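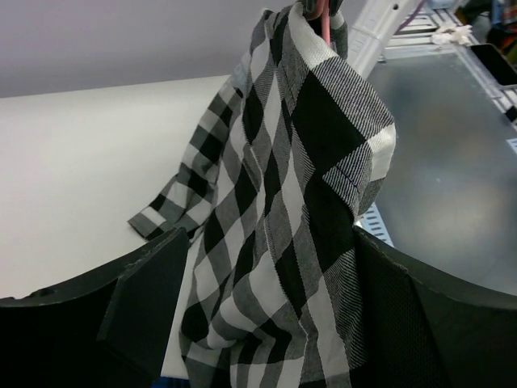
**16 October 2023**

Checked shirt day! I've been putting this off because I knew it would make a mess of my nice tidy numbers from the plain cotton ones, and it has, a bit, but in an interesting way.

For anyone picking this up cold (hello Maxence, welcome back): the question is still whether we can find a good second grasp on a hanging garment using only the wrist camera on the other arm. One gripper holds the thing up from wherever it happened to grab, the other comes in from below with its fingers open, has a look, and picks a point. No overhead camera, no depth. Shahnaz's network takes the wrist view and gives back a heat map of "cuff", "hem", "collar" and "don't bother".

The flannel is a horrible test for it, which I mean as praise. Big black and white checks that bend round every fold, so the network sees strong edges all over the place and hardly any of them are real edges of the cloth. On the plain shirts it had got very comfortable with the idea that a sharp line means fabric stops here. Now a sharp line mostly means someone liked lumberjacks.

What I did:

- same shirt throughout, picked up by the top and left to hang in whatever twist it fell into
- old weights first (plain garments only), then the ones Shahnaz trained over the weekend with 1000 pasted-on patterns mixed in
- let the shirt settle for 7 seconds before taking the view, up from 4, as flannel is heavier and goes on swinging for ages
- fingers fully open on the approach, mesh pad on the inner face as before

Old weights: rubbish. It kept putting "hem" along the boundary between a black check and a grey one, halfway up the body, and then closing on a fold. It'll hold a fold quite happily, mind you, so if you only log grasp success it looks fine! Yasuo warned me about this ages ago and I nodded and then forgot to add the column. There's a column now. Please fill it in: did it grab something, and was it the thing it said it was.

New weights: much better on sleeves. When a sleeve hangs out to one side, clear of the body, with the cuff end showing against the white table, the map gives one neat blob and sits still. I'm really pleased with that. The body is still poor. Where the checks get pulled into diagonals by the twist it seems to give up and spread "don't bother" over everything, and I can't say I blame it.

Two odd things I want written down before I forget:

1. The twill. Up close the grey squares have that fine diagonal weave in them, and when the camera is near enough to resolve it the scores drop. Back off a little and they recover. I tried blurring the input slightly and it helped, but I've only done it on 2 hangs so don't go quoting me.
2. Seams. Godelieve thinks a stitched seam ought to be the best cue we have, as it doesn't care what's printed either side of it. They're very faint in the checked areas though, and I don't think we're keeping enough resolution after the crop for the network to notice. Worth trying a bigger crop before we touch anything else.

Tomorrow: bigger crop, same shirt, then the same shirt held by the hem so the collar is at the bottom. Wim has asked for a comparison in time for the December meeting and I've said yes, so the body result needs to get less embarrassing by then.

Also the new logging script saves the map and the view under different names if you restart halfway. I've fixed it on my branch - pull before you run anything.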